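Sorting toy bricks by colour

A mixed tub of building bricks is fine until someone wants a particular piece. Sorting by colour is the easiest way to start, and children can do most of it themselves. Our set has 900 pieces and took two of us an afternoon.

What you need

A clear table
A wipeable cloth with raised or light-coloured areas left plain enough to see small parts
A divided tray or a few open tubs
A bowl for odd bits

Step 1. Tip out a small amount, two handfuls at most. A large heap hides the small pieces and they end up on the floor.

Step 2. Choose your colours before you begin. Start with the ones you have most of and leave the rest in the bowl. We used a Plalis tray for the common colours and old Rendo jars for the others.

Step 3. Pick out one colour at a time. It is quicker than picking up each brick and deciding where it goes. Raquel Godinho, who lent us the tray, does all the reds first and then the yellows.

Step 4. Take apart any bricks that are stuck together. Use a separator if you have one - not your teeth.

Step 5. Wash anything sticky in warm soapy water and leave it on a towel overnight. Damp bricks should not go back in a closed box.

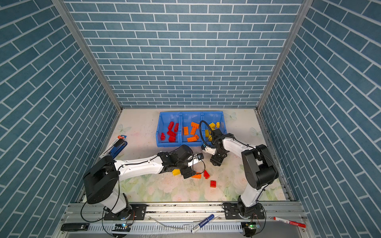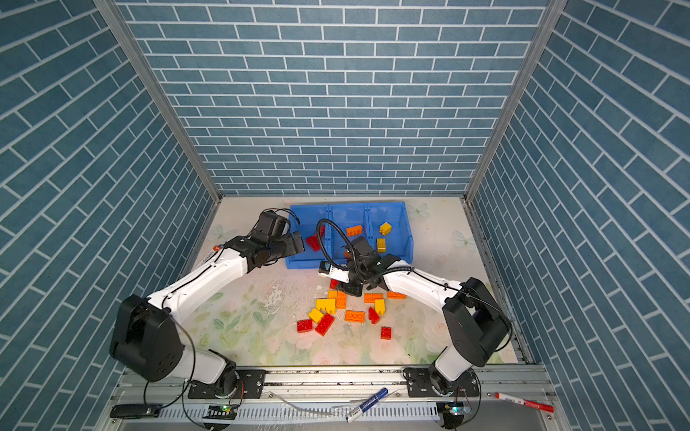
Orange is the colour that causes most trouble at our house. Under a warm lamp it gets mixed up with red, and the older bricks have faded, so we now sort by daylight. It also helps to give orange the middle of the tray, with red to the left and yellow to the right, as in both pictures. A red brick dropped in the wrong place shows up quickly against the yellows, and less so against the orange, so check the middle section last.

When a section is full, empty it into a zip bag and carry on. Write the colour on the bag if it is going into a cupboard. The bowl of odd bits can wait for another day - ours is still on the shelf.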